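Section 4. Setting Up Your First Celebrity Profile Page

Welcome back! By now you should have Metex installed and your editor account confirmed, so we can get to the part most people sign up for, which is putting together a profile of somebody famous (or nearly famous, or famous for a fortnight, we cover them all). Set aside a quiet half hour for your first one. You'll get a good deal quicker, I promise.

Before you start

You'll need the person's name as they use it in public, at least two published sources you can link to, and a fair idea of what they're known for. If you're only practicing, open the sample profile of Dalia Abdel Rahman, the singer from the TV drama Sastcombe. She comes already loaded in your Drafts folder, and you can't break anything by poking at her page.

4.1 Creating the page

1. From the main menu, choose New Profile, then Person.
2. Type the name in the Display Name box. Leave out titles and nicknames for now, as they have their own box farther down.
3. Pick a main category. Actor, Musician, Athlete and Media Personality are the ones you'll use most. A person can have several categories, but only the first one shows on the front page.
4. Write the short introduction. You have 200 characters, spaces included, and the counter turns red when you go over.
5. Click Save Draft.

Note: Metex doesn't save the introduction by itself while you type. Plenty of us have lost a lovely opening line that way, so do click that button before you wander off to make coffee.

4.2 Filling in the biography

The biography box opens with three headings already in place: Early Life, Career and Personal Life. You're welcome to rename them or drag them into another order, and if you have nothing for one of them, just leave it blank and it won't appear on the finished page. Try to keep the whole biography under 800 words. Readers tend to come looking for one or two facts, and it's kinder to let them find those without a long scroll. 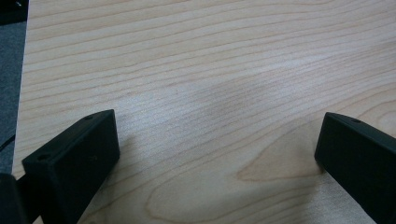

6. Click into each heading and add your text, one paragraph at a time.
7. After any statement about age, family or earnings, press the Source button and paste in your link.
8. For relationships, choose a status from the list: Confirmed, Reported or Past. Confirmed is only for things the couple have said themselves, in public.

Caution: Never put a home address, a school or a private phone number into any box, even a hidden one. Hidden boxes still show up in exported files.

4.3 Linking related people

9. Open the Connections tab and start typing a name. Matching profiles will drop down after the third letter.
10. Select the right person and choose how the two are linked (sibling, co-star, bandmate and so on).
11. Click Link Both Ways if you'd like the connection to show on the other profile as well.

Note: Names with accents, such as Pitkänen, can be typed with or without the dots. The search finds them either way.

4.4 Sending the page for review

12. Press Check Page and fix anything marked in yellow.
13. Press Send to Flondstead, our review desk. Pages sent before noon on Thursday usually go out with the weekend update.

If your page comes back with error 29, a source link has stopped working. Replace the link, save the draft and send it again.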